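Graduate Admissions Workshop, Handout 6: Applying to Two Programs at Once
Instructor: Ülle Lūse

A concurrent degree means two separate admissions decisions. Each school reads its own file and neither is bound by the other. At Koppel, the second school must be named on the form before the June deadline. Barnum asks for it only after an offer is made.

Credit overlap is set by written agreement. A student counts up to 19 credits toward both degrees. Anything above that needs a signed waiver, form 226, from both registrars.

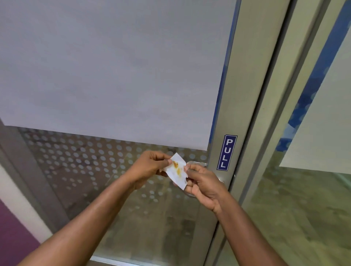
Hands with a tissue in front of a glass door.

Statement of purpose. Write one for each school. The shared part, on work history and goals, may be the same in both. The part on fit must name courses at that school. Maximum length is 1122 words, references excluded.

Letters. Two per school. A letter writer may send the same text twice but must change the program name.

Deferral. An offer from one school may be deferred while the other decides. Ask in writing and keep the reply.

Draft statements go to Eglė Baranauskienė for comment before session 7.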